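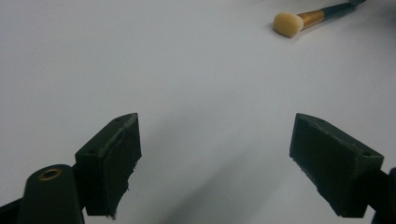
Figure 4. Open jaws and a makeup brush on the white table. Loose fibers show along the lower edges of both grip pads.

5.3 Pad wear as a hidden source of failed grasps

The most interesting failure in our study came from a part we had barely thought about. We recorded up to 2,000 demonstrations with the hand-held gripper in the Stasholm lab, and for most of July we treated the grip pads as a fixed part of the hardware. They were checked for missing screws and otherwise left alone. When the success rate on slim objects began to fall, we went looking in the pose tracking, then in the timing between the video and the jaw opening signal, and found nothing wrong with either.

Brahim Zaki was the first to suspect the pads. While going through the failed trials he noticed that slips on round handles tended to begin at the lower edge of the pad, exactly where the material was starting to tear. Blocks and boxes, which press against the middle of the pad, were hardly affected. This was a lovely clue! It meant that a single worn strip could spoil one group of objects and leave the rest of the results looking healthy.

We then labeled 117 failed grasps by hand. Two of us worked separately and settled disagreements by watching the recordings together. Of these failures, 37 were slips that began at the pad edge. The others were split among poor approach angles, jaws closing too early, and objects pushed out of reach by a fingertip. We left a trial unlabeled if the first point of contact was hidden behind a finger. 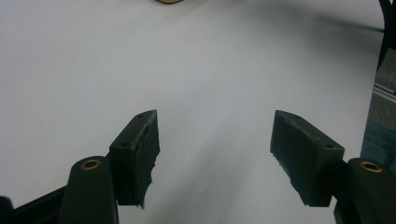 Figure 5. Both pads facing each other across the open gap. The left pad has an irregular inner edge and the right pad is worn along its lower left side.

The wear is uneven, and this matters for anyone who wants to model it. A pad that thins evenly simply shifts the closing point, and a small calibration offset would take care of that. A ragged edge gives a contact patch that changes from one grasp to the next. A handle can sit well on a firm section in one trial and roll over a torn bit in another, even when the hand motion is nearly the same. From the policy's point of view, two matching demonstrations now have different outcomes.

There is a second effect that we did not expect. The fingers are always in view, so the frayed material becomes part of the training images. A policy trained on late recordings and run with fresh pads sees fingers that look a little different from the ones it learned on. We have not separated this visual effect from the mechanical one, and we would be delighted to see another group try. Swapping only the pads between otherwise matched sessions seems like a good place to start. 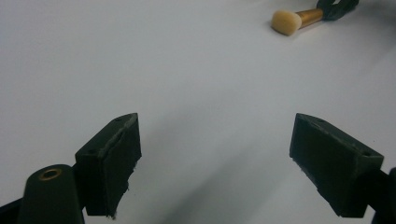
Slim objects are also where people adjust their own technique without noticing. Anneliese Gerlach, who recorded many of the later sessions, found that she had begun to close the jaws higher on the handle and squeeze for longer. Those habits helped her finish the task by hand, but they entered the data as if they were part of the task itself. A demonstrator can hide a hardware fault very well, which makes the raw success rate a weak warning sign.

Our current protocol replaces both pads together after every 5 sessions, and earlier if any torn material reaches the gripping face. Each recording now carries a pad number, so that trials can be sorted by wear later on. We kept the worn-pad demonstrations in the full set and marked them, and the results in Section 6 are given with and without them.

Contact: Carola Kasten, Stasholm lab | © The authors | Back to top

We use cookies to remember your reading settings. Accept | Manage choices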